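**Subject:** Re: [demo-ops] Hand-held grippers or remote arm for the clearing-up tasks

**From:** Ineke Goossens, Demonstration Standards, Akley

**To:** demo-ops list

Dear colleagues,

Thank you to the Postell site for raising this before the next recording period. I have answered the points in order and quoted the original message where it helps.

> We have been asked to deliver the Merine clearing-up set with the hand-held grippers only. Our operators have spent most of their hours on the remote arm, and several of them feel that the arm gives cleaner motion. May we split the set between the two methods?

The set should be recorded with the hand-held grippers throughout. The remote arm remains the approved method for the drawer and shelf tasks, where reach and joint limits matter to the result. On a bed or a sofa the operator needs to lean in, change the angle of approach and feel when the blanket starts to move along with the toy. Our operators have found that very hard to judge through the remote station, and the pauses it causes are carried over into training.

The Wouters policy was trained on 2000 demonstrations, all of them made by hand. Mixing methods within one task would oblige us to label and balance the two groups separately, and there is no provision for that work in the current plan.

> The instructions say "one object per grasp." Does this apply when the toy bricks are joined together?

Joined bricks count as one object. If a group comes apart during the lift, the operator should set down whatever is still held, open the jaws fully and begin again with the nearest part. Please do not discard the episode. Recoveries of this kind are useful to us, and 126 of the accepted Merine episodes contain at least one.

> How small is too small? We have had operators spend a long time on single tiles.

A piece that cannot be gripped after three honest attempts may be left where it is. The operator should move on without pushing it aside, and note it in the episode sheet under "remaining."

> Do you want the toys laid out in advance, with space between them?

No. Tip the container and leave the contents as they fall. Larger toys lying against bricks, figures on their sides and small parts well away from the pile are all acceptable. The soft surface should stay as it is too - folds in the blanket need not be smoothed out. 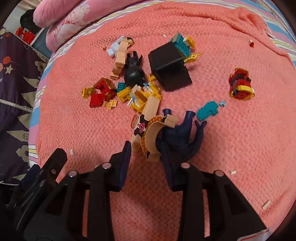
*Page last changed: January 13, 2022*

A mixed pile on a blanket calls for some thought about order. Operators should start with whatever can be reached without dragging its neighbors. A figure that has tipped over may be taken by the legs or by the body, whichever lies more easily between the pads. Large smooth pieces, such as a cube, are better taken across two opposite faces than at a corner.

Both grippers may be used. When one is holding and the other is idle, the idle one should be kept low and to the side, so that it does not pass between the camera and the grasp.

> Lastly, how many layouts per operator?

Seven layouts per operator, with the pile tipped out afresh each time. Sites with fewer than 11 trained operators may ask for a higher limit by writing to me directly.

The revised instruction sheet will replace the June version, which should be withdrawn from all stations once the new one is posted. Questions about gripper calibration go to the hardware list as before.

With kind regards,

Ineke Goossens
Demonstration Standards
Akley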